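The Peony Sheet from Moulin is back in stock as of Oct 3, 2023, and yes, I hear you, it took all of September. I sell bedding out of a small shop in Wastanthorpe and this is the one piece people write to me about before they've even bought anything else.

It's a white sheet with great big red peonies and green leaves, and I mean big. You can pile half your closet on it and the flowers still come through. I do my folding on the bed like everyone else I know (who has a table free?), and a busy print is so much nicer to stand over than plain white. 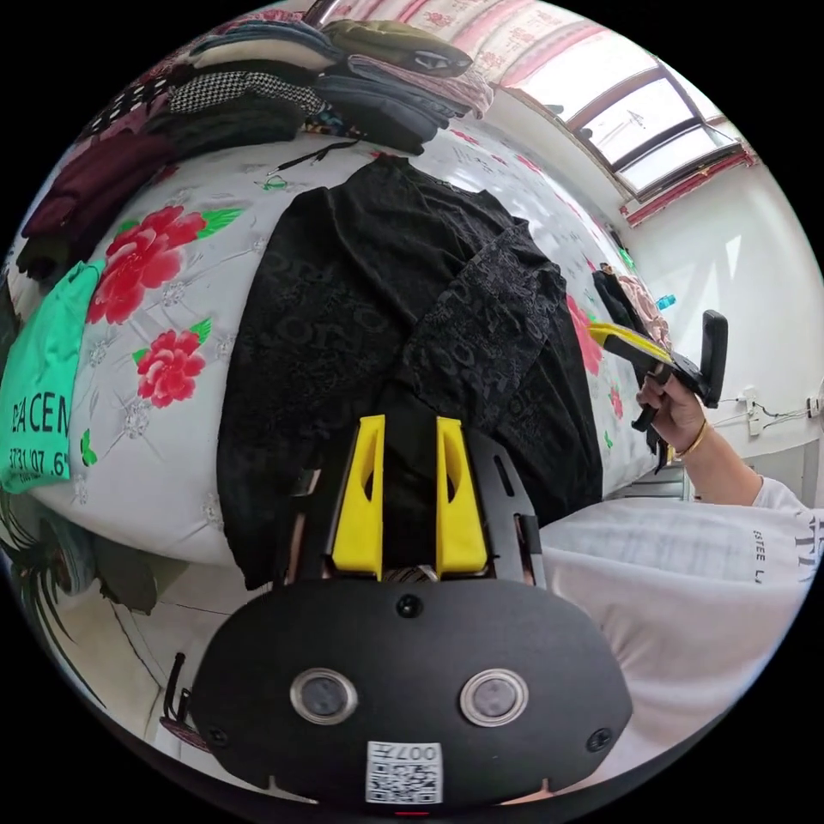 ## What you get

- One flat sheet, white ground, red peonies, green leaves
- Item number 326
- Price: $90, shipping included

No pillowcases in the pack, sorry! I keep asking for them. Raphaël Bailly does the ordering from Moulin with me and he thinks we may get some next year, so if you want to be told, leave your email with item number 759 in the subject line and I'll add you to the list.

## Washing it

I wash mine on warm with the dark reds the first couple of times, then with whatever. Line dry if you can. I don't iron sheets and I'm not going to start, but Yannick Chevalier bought two and irons both, and he tells me a medium setting does it. Take it off the line a bit early if you want it flatter.

## What to put over it

This is the question I get most. People worry that a flowered quilt on a flowered sheet is too much. I say go for it - just let one of them be the loud one. A white quilt with a stitched diamond pattern and pink flowers is about as far as I'd push it, and I love it. The green leaves tie in with the ones on the sheet, and the pale background calms the whole bed down. Even with a black jacket thrown across the corner it still looks like a made bed to me.

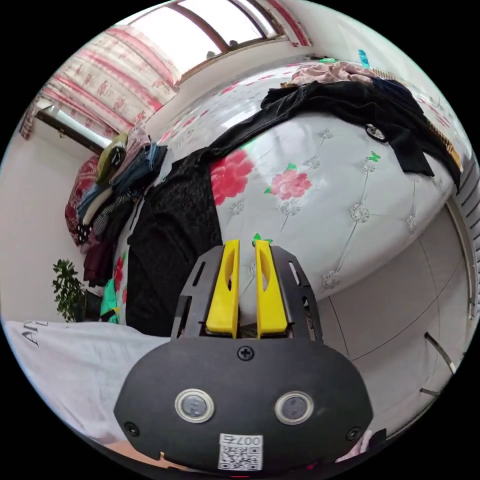
If you'd sooner have something plain, the Gorkell blanket in cream (item 1609) works too, and it's lighter for summer. The Zumgate throw I'd skip with this one. I like it a lot on its own but it has a red in it that's a touch orange, and next to the peonies it bugs me every time I walk past.

Returns are fine if it's unwashed and you still have the band it came wrapped in. Write to me first so I can send you the label.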